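Home | Projects | Year 2 Reports | Visits | Archive

Visit report: open day at the Trako handling lab
Module: Automation in Practice
361 views | 2 comments | Share

Our group went to the Trako open day in September, mostly to see how a machine learns to lay a table, and partly for the sandwiches.
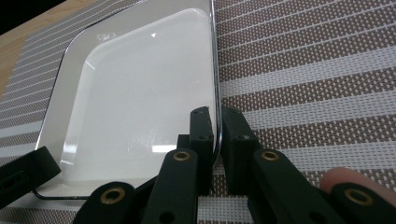
The handout had promised "everyday handling tasks", and Trako keeps its word to a fault. We had prepared questions about welding cells. We ended up asking about crockery for most of the morning.

1. What we went to find out

Our project is on gripping flat and shiny objects, so we wanted to know how people in industry deal with them. The short answer is slowly. A white glazed plate is a rotten thing to show a camera. It throws the ceiling lights back at you, and its rim blends into the rest of it unless there is something darker along the edge. Our own rig in the workshop once tried to pick up a reflection and was quite confident about it.

2. The demonstration

Trako collects its training examples by hand. A person holds a gripper with a camera on it, does the job the way a person would, and the recording goes into a set called Mondach. On the day we visited the set held 2426 recordings of table tasks, 38 of which had been thrown out that week for reasons the demonstrator described as "thumbs".

Square plates get a section to themselves. A round plate can be taken from any side, but a square one has corners, and the pads need a fairly straight bit of rim to close on. The advice was to put one pad inside the rim and one outside, close gently, and only then think about lifting. Visitors were allowed a go. I can report that it is much harder than using your hand, and that one feels watched.

We also asked about patterned table coverings. Stripes and open weaves are used on purpose – a system that has only met plain tables gets upset in a real dining room. I wrote this down and underlined it, as our own test table is plain grey and always has been.

3. The second stand

Jemal, who make the finger pads, had the next bench. Their talk was about wear. A pad is tested for 2000 closings before it is sold, and they had brought a worn one in a bag, which was passed round with some ceremony. The bushings in the linkage matter more than we had thought. If they loosen, the tips stop meeting squarely and thin objects twist as they are lifted. This explains a good deal of our spring term.

The Zesura planning software was also meant to be shown, but it spent the afternoon installing an update. We watched the bar get to the end and start again.

4. What we will change

We are going to record our own gripping examples on at least one striped cloth, and move the lamp so that it is no longer directly over the object. We will check the joints on our gripper before each session, and stop blaming the code until that has been done.

The sandwiches were egg. Marks for the visit diary are due in with the main report.

Share this report | 2 comments
Previous: Conveyor timing test | Next: Workshop safety notes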